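Proyecto de alojamiento temporal Tokarz
Informe de avance para la Fundación Feter
Responsable: Edileuza Vieira
Domingo, 17 de mayo de 2020

1. Estado general

En este periodo se ha trabajado en la ropa de cama, el reparto de material y las habitaciones del primer piso. El gasto acumulado es de 743 euros, con cargo a la partida de equipamiento. Quedan por justificar dos facturas del proveedor Nikden, que enviaremos en cuanto lleguen corregidas.

2. Habitaciones

La cama ancha de la habitación del fondo tiene ya la sábana bajera verde ajustada. El colchón va pegado a la pared, por lo que remeter el lado interior lleva más tiempo. La sábana conserva arrugas en diagonal; de momento no se plancha, solo se estira a mano. En la pared blanca quedan un par de marcas pequeñas, una de ellas en forma de flecha, que entran en el repaso de pintura. La caja de cartón de mascarillas de protección médica está de pie sobre el colchón, apoyada en la pared, y pasará al armario del pasillo cuando se monten los estantes. 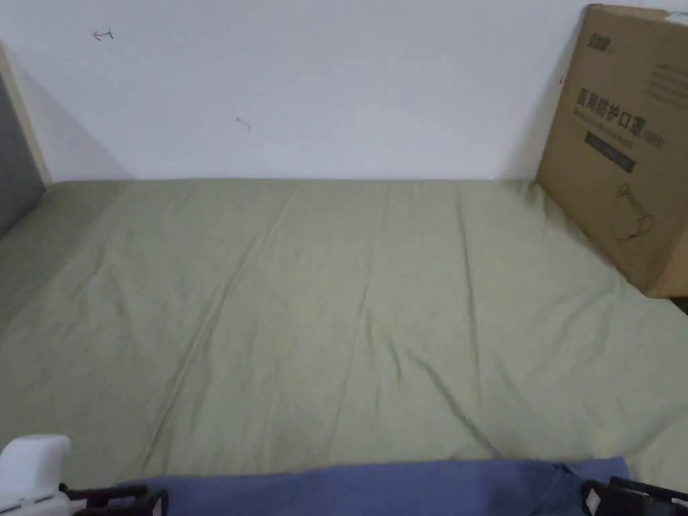
3. Ropa de cama y textiles

Se han comprado 85 juegos de sábanas a Grarkska, todos en verde o en azul. El verde se reserva para las bajeras y el azul para las piezas sueltas que se doblan y se guardan aparte. El pedido costó 600 euros, transporte incluido. Tres juegos vinieron con la medida equivocada y el proveedor acepta el cambio.

El doblado se hace sobre la propia cama, porque la mesa del lavadero es demasiado estrecha para las piezas grandes. Cada pieza se extiende primero sujetándola por las dos esquinas, para que el borde quede recto, y después se pliega a lo largo.

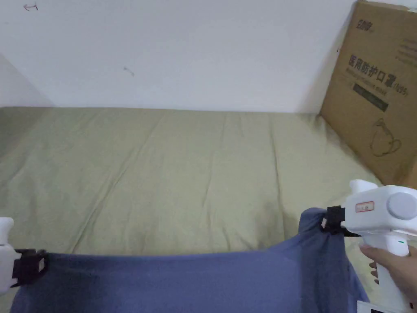 Con este sistema las pilas salen más iguales y caben mejor en las baldas. Falta etiquetarlas por medida y acordar con la lavandería el día de recogida.

4. Pendiente

Pintura de la habitación del fondo.
Estantes del armario del pasillo.
Cambio de los tres juegos de Grarkska.

Solicitamos que los 200 euros previstos para cortinas puedan destinarse a los estantes. Las cortinas se dejarían para octubre, con el segundo pago. Agradeceríamos respuesta por escrito antes de encargar la madera.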